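Do hand-held grippers need a written pad inspection rule, or is this paperwork for its own sake?
Posted in: Workshop Practice > Automation and Robots

flasotitz_bench
We have a small shop that does repairs and short runs on bags, covers and laundry sacks. Since July we've been collecting handling recordings for an outside firm. One of our people works with a hand-held gripper, opening and closing zippers, folding mesh, moving things from one side of the bench to the other, and the recordings go off to the firm at the end of the week.

Now they've sent us a document called the Rondonuwu Handling Practice. It's 7 pages. It wants the finger pads checked before every session, a log entry with initials, the pads replaced "at the first sign of surface damage," and no loose items within reach of the work. It also says the tool must be treated "as powered machinery for the purposes of risk assessment," and ours has no motor in it at all. You squeeze it and it closes.

I've been around shops long enough to know that a lot of rules get written by people who have never stood at the bench. Is any of this a real standard? Does anyone follow it? I don't want to be careless, but I also don't want to pay someone to initial a sheet all morning.

Trivik_Sewn
It isn't a standard. It's a customer requirement with a serious-sounding title. If it's in your contract you have to do it, and if it isn't you can push back. Read the contract first, then argue.

On the powered machinery line, I'd ask them in writing which document they're relying on. I did that with a different customer over a very similar sentence and they dropped it by Thursday. Somebody had pasted it in from a robot arm procedure. A squeeze tool can pinch you and it can wear out your hand over a long shift, and your assessment should say so, but you don't need fencing and an emergency stop for it.

The pad check I would keep. I thought it was silly too until we started looking at ours properly. On zippers and mesh the pad does all the work, and once the face gets rough it can snag on an open weave. Then you have a pulled thread in the customer's goods and a recording that teaches a machine to pull threads.
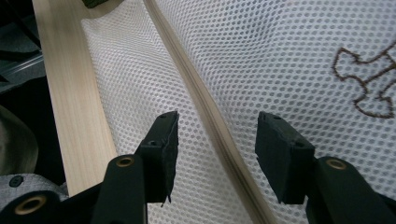 "First sign of surface damage" is still bad wording, because every pad that has done any work has some. Ask for something a person at the bench can decide in a few seconds. Our sheet has three lines:

Rough or scuffed face, nothing lifting: carry on.
Any flap or torn edge: change the pad before the next session.
Pad loose on the finger: stop and fix it now.

We change both pads as a pair. I can't prove that matters, but one new pad and one old one grip differently and the person holding the tool starts twisting the wrist to make up for it.

As for the log, one entry per tool per session, with a tick and initials. It takes less time than complaining about it. We had 203 entries when I last looked and 159 of them just say OK. The others told us which jobs were eating pads, and it was mostly zippers.

nament_fixtures
Just do what they ask. Clients always want paper. My uncle's shop opened in 1949 and they had a check sheet for the shears, so this is nothing new.

Also clean the pads with a damp cloth.

old_overlocker
I'll disagree a little with the first reply. The loose items rule is the one you skipped over, and it's the one I would take seriously, though not the way they've written it.

"No loose items within reach" sounds fine in an office. In a sewing shop, the work is a loose item. If you clear the bench down to one square of fabric, you get tidy recordings of a bench that doesn't exist anywhere, and I have my doubts about how useful those are. Ask the firm what they want it for. If it's for safety, then the rule should name blades, pins, needles and hot tools, and leave the rest alone. If it's because they want clean backgrounds, that's a recording preference and it belongs in a different document. Mixing the two is how people learn to ignore both.

Two things I'd add that their seven pages don't seem to cover, going by your summary:

Hand breaks. A squeeze tool used for small, careful movements is harder on the thumb than it looks. We swap people over well before anyone starts complaining.

Who can say stop. Write down that the person holding the tool can end a session without asking. If the only one allowed to stop is the one counting recordings, your rules aren't worth much.

I would also be wary of "replace" without saying replace with what. We had a batch of substitute pads that were softer than the originals, and the recordings from before and after didn't match. Put the part number on the sheet.

flasotitz_bench
Thanks. The contract only says "reasonable care of equipment," so the 7 pages were sent afterward and we never agreed to them. I've written to ask where the machinery line came from. I'll use the three-line check and the part number idea. Still not convinced about changing pads in pairs, they aren't cheap. I'll try it on one tool and leave the other alone.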